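Setting Safe Limits for Robot Unloading of Front-Loading Dryers

Applies to: Stedura single-arm cells working at laundry machines. Maintained by Bjartur Grímsdóttir. Last revised Sep 20, 2023.

Before you start

Confirm that the arm is in reduced-speed mode and that the emergency stop is within reach of the operator. Record the machine number from the label on the front panel, and use the same number in the run log. Washer and dryer can share a number, so log the machine type as well.

Step 1. Set the force limit

Set the gripper force limit to 65 N. Do not raise it to free a snagged garment — stop the run and clear the snag by hand.

Step 2. Mark the keep-out zones

Draw a keep-out zone for any neighboring door that can swing into the work area. Add a 6 cm margin on all sides. Redraw the zone if the door is moved.

Step 3. Approach the opening

Bring the gripper in from below, fingers at the lower rim of the door ring. Hold for 2 seconds and check arm and cable clearance before entering the drum. The lint-filter grille sits along the lower inner edge on this type of dryer; fingertips must not press on the slats. 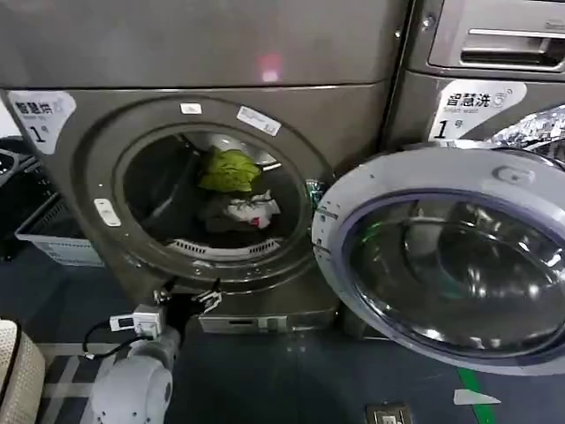

Step 4. Enter and grasp

Take the uppermost garment first. Withdraw along the entry path, and log any contact with the rim under code 679.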